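# Chapter 4: Picking Up Soft Things

Rigid parts are the easy end of robotics. A steel bracket has the same shape at breakfast as it had the night before, and a gripper that can hold it once can hold it all day. This chapter is about everything else: cloth, rope, cable, dough, plastic film, leaves. We call these *deformable objects*, and by the end of the chapter you'll be able to say what makes them hard, choose a gripper for a simple one, and plan a grasp that survives a wrinkle.

But let's start with an afternoon out, because I don't think I understood this subject properly until I stood next to it.

Every December, Closard opens its workshop to the public. It's a small place, one long room up a flight of stairs, and in the year I visited, the sign-in sheet had reached 858 names by the time the coffee ran out. The front of the room belonged to a palletizing arm from Gerkow, big and orange and very loud, stacking crates for a crowd of happy children. I watched it for a while (who wouldn't?) and then drifted to the back, where two engineers from Chornovol had a table going with laundry on it.

I stayed there until closing time!

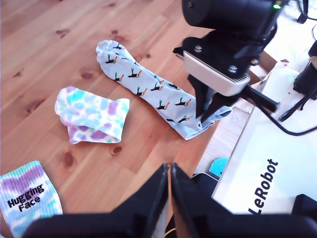 What held me was how much there was to decide before anything got lifted. Think about your own hand for a minute. When you reach for a sock, you don't work out its outline. You pinch whatever part is handy, feel the fabric gather between your fingers, and fix your mistake halfway up if you caught only one layer. A two-fingered gripper has to get by with far less. It closes along one line. It may have no sense of touch beyond the current its motor is drawing. And the moment it presses on the cloth, the cloth becomes a new shape, so the picture the controller was working from is already out of date.

The Chornovol team kept a paper log clipped to a board, and they let me read it. They had written up 2,362 grasp attempts over the fall, each with a one-line note. I copied down a few of the notes:

- "Two layers, wanted one."
- "Good pinch, slid out on the way up."
- "Closed on nothing. Fabric flat."
- "Got it. No idea why this one and not the last."

I love that last line, and I've kept it in mind all through the writing of this chapter. Each of the other three has a section of its own. Section 4.1 deals with layers and folds, and why a bunched edge is usually a kinder target than a smooth middle. Section 4.2 covers friction and slip — you'll need the force diagrams from Chapter 2, so have them handy. Section 4.3 looks at very flat objects and the tricks people use to raise an edge, including the Vuvow fingertip, a soft pad that rolls slightly as it closes.

## Before you read on

Find a sock, a dish towel, and a sheet of paper. Lay each one on a table and pick it up using only your thumb and one finger, held stiff, with your eyes shut just before contact. Do it 100 times if you have the patience; 20 will still teach you plenty. Keep a log with a short note for every try, and write the note before you start the next one.

Hang on to that log. You'll use it in the first problem set, where we sort the failures by cause and work out which of them a better gripper could have prevented.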